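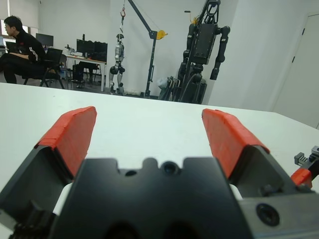 Struan Lindsay would have liked the room to stay open past 6 p.m., and he told the building's managers so at the September meeting. The old one on the ground floor closed at the same time, he said, and people with day jobs hardly got to use it.

September | By Evie Tunstall
18 shares | 6 comments

The new shared workroom at the Umstead building is in use after a summer of painting and moving furniture. It measures 540 square feet and has white walls, a gray floor and a large white table, with desks set along one wall for people who bring laptops.

Kirstin Geddes, the building manager, said the layout was changed twice before anyone was happy with it. The first plan put the desks in the middle of the room and left no clear way to the door.

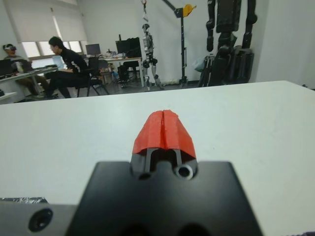 2 min read

Desk users can work on a laptop or use a virtual-reality headset while the big table is kept for projects that need space to spread out. Office chairs were brought up from the old room - the ones that still rolled, Geddes said.

A monthly pass costs $99 and covers both the desks and the table. Day visitors can still sign in at the front office, but pass holders get first pick of the seats.

Search this site Enter keyword Go

Iona Cairns, who rents a studio upstairs, said she had been in most mornings.

"The table is what I come for," she said. "At home I work on the end of the kitchen counter and have to clear it for lunch."
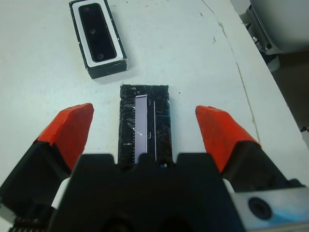

Anything left on the table at closing time goes on a shelf in the front office, where it is held for two weeks. Geddes asked users to put a name on small items, as several went unclaimed over the summer.

Longer evening hours will be discussed again next month. Lindsay said he plans to be there.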